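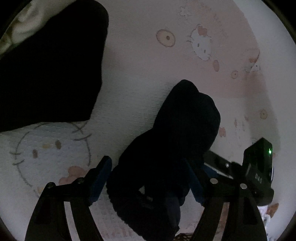 I've been using the Mandasach hand-held gripper long enough now to write it a proper page in the shop, instead of the two lines I had up before. It's the tool I reach for when I want to find out what a pair of fingers can do before I bolt anything to an arm, and most of my finger testing happens on laundry because laundry is mean. A dark navy knitted sock bunched up on pink cat-print fabric is a really good tryout: the knit is so dark that you can barely make out the texture, the pile has no obvious edge, and the print underneath is full of shapes that a camera might find a lot more interesting than the sock. If your setup can cope with that one, I'd feel pretty good about giving it T-shirts.

What you're buying

The hand-held unit with both black fingers fitted, a set of dark blue rubber pads, the electronics module and a charging cable. The camera mount is included but the camera is not (you pick your own, see below). It comes assembled. Pads are also sold separately, and I'd add a spare set to your order if you plan on doing fabric all day.

The fingers

These are the open, cut-out kind, and they're the reason I switched. My old Matetti fingers were solid all the way down and I was forever losing sight of whatever I was trying to grab. With these you can look right through the side. They do flex a bit under load, which I like for clothes and don't like at all for anything heavy and slippery. Squeeze a full water bottle and you'll feel them give.

The pads face inward on pivots, so they can tilt to meet what you're holding. On thick knits that's lovely! On a single layer of thin cotton I still have to pinch twice now and then.

How it stacks up against the other two

I ran the same 13 items of clothing through all three grippers I stock, one pinch and lift each, same table, same afternoon. The Mandasach missed on 6 of my first tries before I slowed down, so don't expect magic on day one. After a bit of practice I stopped fighting it.

Matetti: stiffer, stronger, better for boxes and tools. Solid fingers block the view. Heavier in the hand too, and my wrist complained by the end.

Starnholm: the smoothest trigger of the lot, and it's so quiet. But the pads are hard plastic and socks just slide out. If somebody made soft pads for it I'd probably own two.

Mandasach: best view, best on fabric, so-so on heavy stuff. The trigger has a little dead spot at the start of the pull that I've gotten used to (a friend who borrowed mine did not).

Cameras and controllers

I use mine with a wide lens and get dark round corners in the picture, which doesn't bother me since both fingertips are still in view. If you want clean corners, go narrower, but check that you can still see both pads when the fingers are wide open. For the controller I've been happy with the Lytvynenko board. It read the finger position right away and I haven't had to restart it in the middle of a session yet. The Starnholm controller works too, you'll just need the adapter cable.

Price and shipping

Gripper, complete: $270
Gripper without the electronics module: $211
Pads and adapter cable: pick them from the menu at checkout

The current batch ships Fri 2 February. If that one sells out the next should be here in April, and you can leave your email to get a note when it lands.

Returns are fine as long as the pads haven't been glued, cut or painted. Check the pivot screws for snugness when you unpack it and again after your first week of use. Mine needed a tiny turn on one side and nothing since. Questions about fit with a particular arm? Send me the flange drawing and I'll take a look.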